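We use cookies to remember your site and language settings. Accept all | Manage choices

Planesham Serviced Offices
Small Room Inspection Checklist, with comments
Inspected by: Siv Myklebust
Reviewed by: Randi Granström
Period: July
Status codes: P = pass, A = action needed, N = not applicable

Section 1. Access and exit

1.1 Door opens fully without contact with furniture. P
1.2 Door closer pulls door to latch from any position. A
Comment: Closer stalls short of the latch. Adjust closing speed valve. If no change, replace the unit. Assigned to T. Salminen.
1.3 Exit route to stair clear for its full width. P
1.4 Exit sign lit, legend readable from the corridor. P
1.5 Room capacity notice posted. A
Comment: Old notice still shows the pre-partition layout. Reprint.

Section 2. Electrical

2.1 Outlet covers intact, no cracks or scorch marks. P
2.2 Extension cords not used as permanent wiring. A
Comment: Two found in the corridor print area, one plugged into the other. Removed during the visit. Extra outlet requested, work order 486.
2.3 Ground-fault outlet at the kitchenette trips on test button. P
2.4 Panel door closed, circuits labeled. P
Comment: Circuit 9 is labeled in pencil. Legible, but relabel at next service.

Section 3. Floor and surfaces

3.1 Floor level, no raised or loose blocks. P
Comment: Walked in socks at the reviewer's request. Slight movement near the threshold, within tolerance. Recheck after the heating season.
3.2 Floor finish not slippery when dry. P
3.3 Desk tops clean, edges free of splinters and chips. P
3.4 Tops of freestanding units included in the dusting round. P

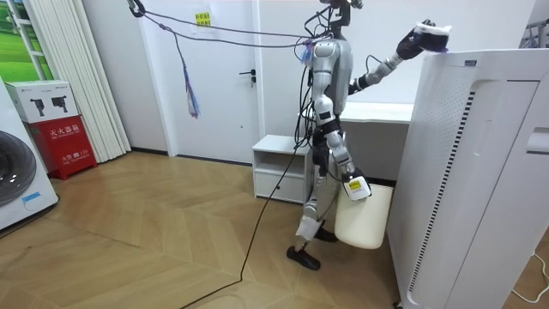
Wood floor, white furnishings.

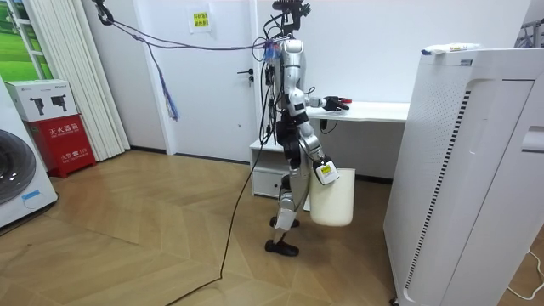

Section 4. Air and heating

4.1 Supply grille clean and unobstructed. P
4.2 Air purifier filter within service date. A
Comment: Service log has no entry for the last change. Sandberg to confirm. Fit a new filter if no record is found.
4.3 Radiator valve turns by hand. P
4.4 Carbon dioxide reading, door closed, two occupants. P
Comment: Rise of about 200 ppm over the test period. Acceptable for this room size.

Section 5. Fire equipment

5.1 Extinguisher gauge in green band, pin and seal in place. P
5.2 Smoke detector sounds on test. P
5.3 Manual call point. N
Comment: Nearest call point is on the landing and is covered by the Stalton wing checklist.

Open items: 1.2, 1.5, 2.2, 4.2. Return signed copy to R. Granström.

Contact: Facilities Desk, Planesham | Copyright Planesham Serviced Offices | Back to top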